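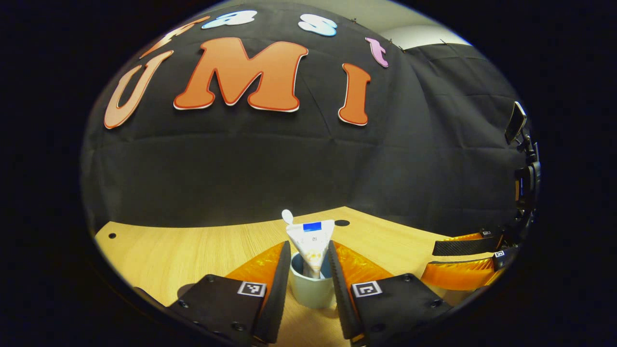 Flynn Rutherford would like to see the bill before he sees another pouch stood up in a cup. Anyone thinking of signing up for Fodell, he said by phone, should ask what a single hour of usable recordings costs once the bad takes have been thrown out, and should keep asking until a number comes back.

So far the number has not come back. Fodell, the hand-held gripper service sold by Skornemmont, went on general offer on August 4, 2020, at $3,786 for a starter package. The price covers the loan of a gripper, a stand and 12 weeks of processing. A customer's own people do a job by hand with the gripper, the recordings go off to Skornemmont, and what returns is a trained program meant to let a robot arm do the same job.

The robot arm is extra. So is the person who installs it. Neither is mentioned on the first page of the company's brochure, which promises "a trained robot by the end of the quarter" and leaves the reader to find the parts list on page 5.

The pitch is aimed at small packing and food businesses that have looked at automation before and walked away from the price. Skornemmont says most of the expense in such projects goes to programmers, and that workers who already know the job can replace a good share of that time. The company has not said how big a share.

Its chosen demonstration is a modest one. A white squeeze pouch with a spout stands upright in a short blue-gray cup on a wooden tabletop, with the gripper's two orange fingers open on either side of it. Soft packs are a fair thing to test, because they sag and fold and give a stiff gripper trouble. A pouch held up by a cup is also about as cooperative as a soft pack gets. On a packing line the same item would arrive flat, or on its side, or under two others.

Socorro Bedoya, who runs product support at Skornemmont, said the cup was a starting point and that customers were free to record harder jobs. "We tell people to begin with something they can repeat cleanly," she said. "If the first recordings are a mess, the rest of the project will be too."

Asked how many recordings a harder job would need, Bedoya said it depended on the job. Asked for a range, she said the company preferred to discuss that after a site visit. Site visits are charged separately.

The starter package allows 3 tasks. A change of container counts as a new task, according to the terms, and so does a change of table height. A change of lighting does not, though the terms advise customers to "keep conditions consistent where possible," a phrase that could end up carrying a lot of weight in a dispute. Customers who go past their limit can buy more, at a rate given on request.

Results from paying customers are thin. Skornemmont opened a trial in April with five businesses and has named one of them, Laster, a contract packer that fills and boxes sauces. Laster confirmed it took part and said it was "still evaluating." It would not say whether a robot trained through the service was working on its floor. The other four have not been identified, and the company did not answer a question about how many had renewed.

There is also the matter of who keeps the recordings. Under the terms, the customer owns the footage, but Skornemmont may use it to improve its general programs unless the customer opts out in writing. Opting out removes the processing discount, and the $3,786 price already includes that discount. The full price is not printed anywhere in the material sent to buyers.

Hjaltadóttir, a reseller that carries several competing grippers, has agreed to stock the hardware but not the service. In a note to its customers it called the gripper "well worth handling" and said it would wait for outside test results before recommending the rest.

That seems a sensible place to stand. The basic idea, letting the person who knows the work show how it is done, is a sound one and does not belong to any one seller. What Skornemmont is charging for is the part that comes afterward, and on that part it has published no success rates, no failure rates and no list of jobs it turned down.

Bedoya said a report on the trial would be released once all the participants had approved it. She did not give a date. The starter package is on sale now, with a deposit that becomes nonrefundable after 12 days.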